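Saturday, 6:40 a.m.

Washed the shorts separately again, on cold, with the spin at 1000. Line-dried overnight in the bathroom. Weight was not checked this time. The scale still needs a battery, and the one in the drawer was the wrong size.

Started with the elastic-waist pair. Turned them back side up on the white table and smoothed outward from the center seam. The seam still holds a crease, so next time they get pulled lengthwise while damp.
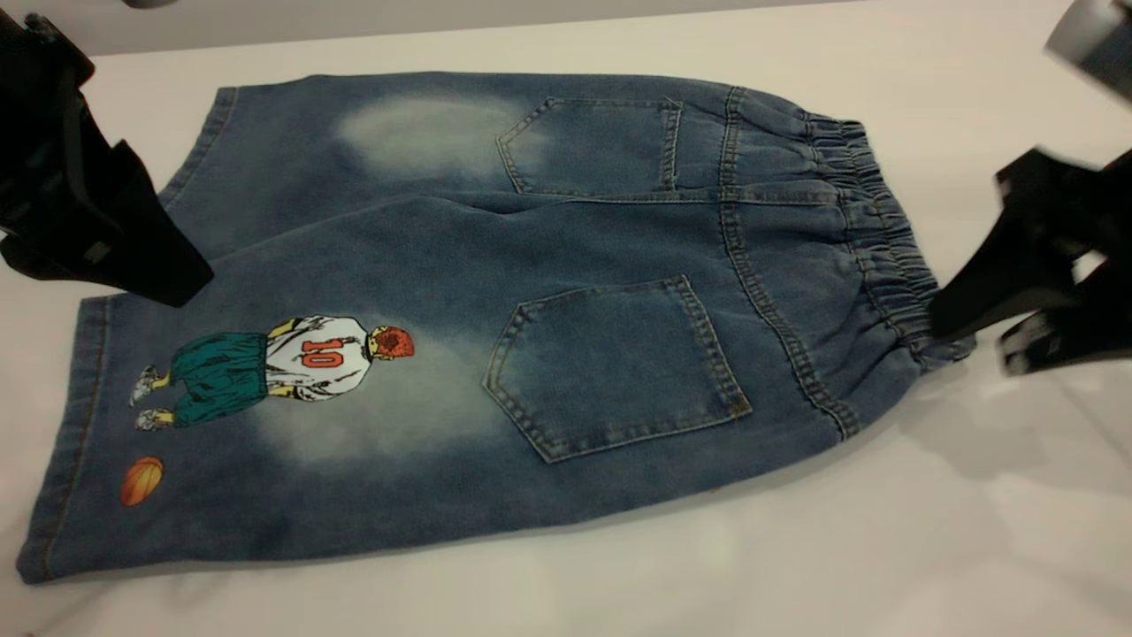 Denim shorts, back side up, waistband to the right.

The topstitching is sound along the yoke and on the part of the pockets I checked. No loose ends to trim. Fading across the seat is uneven, but I have no earlier notes to compare it with.

Folding is the part I keep revising. Elastic does not lie flat, and the gathered end always comes out thicker than the leg end.
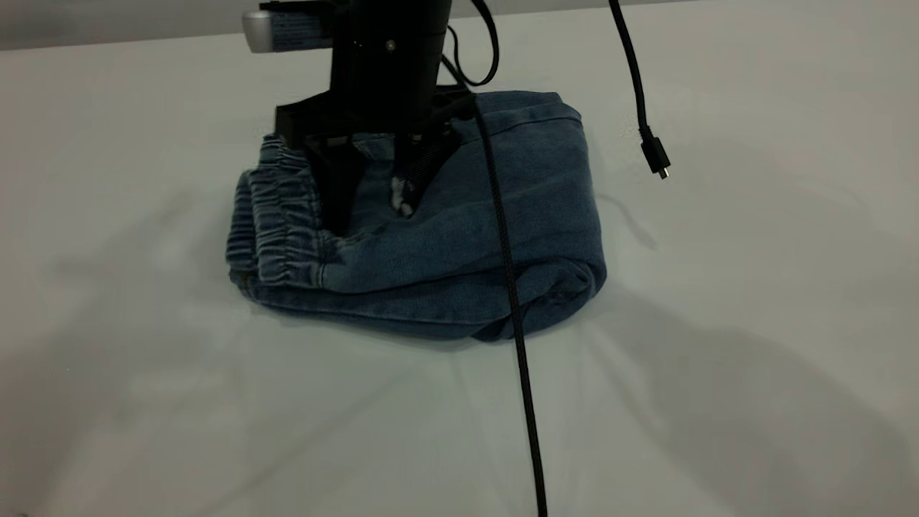 A compact bundle fits the Sestent drawer, which is 39 cm wide inside. A long fold does not, unless the socks move, and the socks are staying. Florian Zaugg rolls all of his and claims it saves a drawer. I tried rolling in September and the waistband worked itself open by evening.

The print was my main concern. Pichler's advice was to wash inside out and never iron over the figure. I have followed the first part most of the time - the second part always.

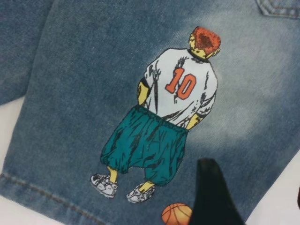
Number 10 from behind, on the leg.

Rest of the basket after breakfast. Buy battery, clothespins, Erex powder (small box).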